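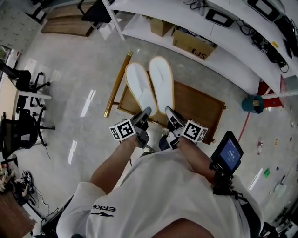

Nov 2, 2024

Net worth pages, batch two. Worked through the comedian and film producer entries on the Zerura site, which is what we agreed to finish before touching musicians.

Started with the merge script from last time. It still joins on display name, so two actors who share a name came through as one person with a very long career. Split them by hand and added birth year to the key. Reran the whole batch. No more doubles that I can find, but the stage names are a separate problem and I left those alone.

Box office totals. Trullis gives worldwide gross per film, Vincze gives domestic only but doesn't label it that way anywhere on the page. I had been treating the Vincze numbers as worldwide since June. That explains the low career totals on the older comedians. Switched the batch to Trullis wherever both have the film. Where only Vincze has it, the figure is marked D in the notes column and is left out of the career sum until we get a second source.

Also, Trullis counts voice roles and cameos in an actor's total. One entry got $800 million from a sequel in which the man has a single line. I don't want to throw voice work out, as a lead voice role is real work and pays like it. Rule for now: count it if the name is in the opening credits or on the poster billing. Cameos go in the filmography and stay out of the sum.

The net worth figures themselves are in worse shape than the box office. Of the 40 entries in this batch, 15 have a figure that goes back to one article on Cemadar. The other sites copied it, and Cemadar later cited one of those sites as its source, so the thing is a loop. The article gives no method. It lists salary for a few films, then a number at the bottom that is much bigger than the salaries. I changed those 15 to "reported" in the text and took "multi-millionaire" out of the opening line on each. The ones with court filings or a published company sale keep the plain wording.

Salary versus back end: still mixing these. For the producer entries I split the column in two, upfront and share of gross. Most of the second column is blank and should stay blank. Please don't fill it by multiplying the gross by a percentage somebody gave in an interview. I did that on one entry and got a number larger than the studio's own take.

Inflation. Not adjusting. Every figure stays in the dollars of its own year, with the year next to it. If we want a "highest paid of the decade" list later it has to be a separate table.

Wording fixes, all entries:
"As of this writing" replaced with the date the figure was checked.
"Is one of the highest-paid" only where we have a ranking to point to, with the year. Otherwise cut.
"Actor, comedian, producer, and director" trimmed to what the person has real credits for. One directing credit on a short doesn't make the first line. It can go in the career section.

Four entries held back. Two have died and the pages still use present tense all the way down. One has a divorce settlement that is quoted at three different amounts, and I haven't got the filing. The last is a stand-up whose tour gross we list as income, which it isn't, as venue and promoter costs come out first. Left all four as drafts.

The page template cuts off the notes column on a phone, so the D mark doesn't show at all. Moved it next to the figure for now. It looks clumsy but it can be read.

Next: check the stage names against the credits list, then redo the career sums for batch one with the Trullis numbers. Batch one is live with the wrong totals, so that comes before anything new.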